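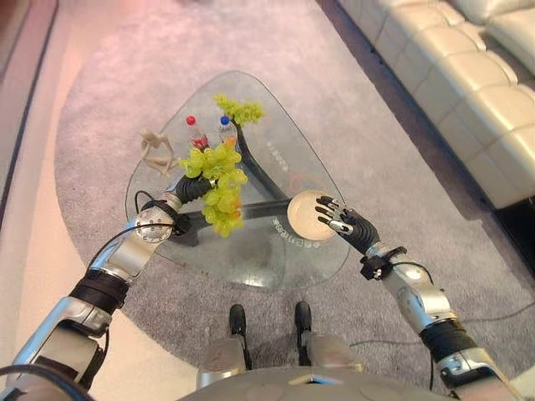 Galcombe Workshop, Furniture and Interiors Team

November, just after 2 p.m. Glass coffee table on the gray rug, and I love how the dark curved base shows through the top! The rounded outline softens that whole corner. Fruit, a plate or shallow bowl, two small bottles and the jointed figure make a good spread for the Callance page.

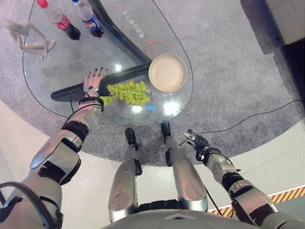 Too many things on a see-through top and you lose the base, was the remark from the next bench. Fair point. I'd still keep the grapes, they bring such a fresh green.

Try next: figure off, bottles closer together, rug turned a little.

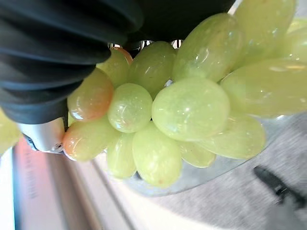

Grapes, color notes

Pale yellow-green, with a lovely orange blush on a few. Match the cushion swatch to that blush. Budget left: 300.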